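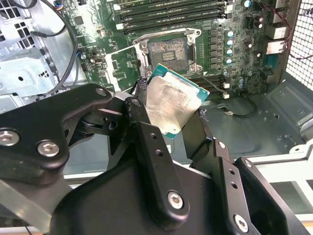 When should the thermal paste on a workstation processor be replaced?

Any time the heatsink comes off. Paste that has been compressed and then separated does not form an even layer again, and a second mounting on top of it leaves air gaps. On machines that are never opened, the Prestside workshop inspects at 6 years, or earlier if the fans run at full speed under light load.

Paste service, Prestside workshop - 5 Mar 2025

The Natora refurbishment batch is now at the processor stage. Old gray residue on the heat spreader is wiped off with lint-free cloth and isopropyl alcohol, working from the edge toward the center. Residue around the socket is handled separately. The contacts inside are not wiped under any circumstances. Loose specks are lifted with low-pressure air, with the board tilted so that they fall clear.

The load plate should be fully open before the processor is lifted, and the processor should rise straight up by its edges. Set it down on an antistatic tray with the contact side protected. If the socket shows a bent contact under the magnifier, stop and tag the board for Rekha Gounder.
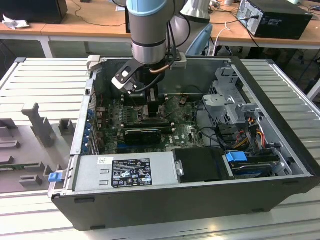 Lay the tower on its side for all of this work, panel off and interior facing up. Disconnect mains power first, then hold the power button for 3 seconds to drain what is left in the supply. Graphics cards may stay in place unless they block access to the heatsink screws. Drive cables should be checked for tension before the case is moved again - a connector pulled slightly out of line is a common cause of no-boot returns.

New paste is the Arnard gray compound, stock code 762. Apply one small dot at the center of the spreader and let the heatsink spread it. Tighten the screws in a cross pattern, two turns at a time.

The Vieira order of 400 lint-free cloths has been delayed until May. Until then, cut the large sheets from the lower cabinet into quarters and discard each piece after one processor.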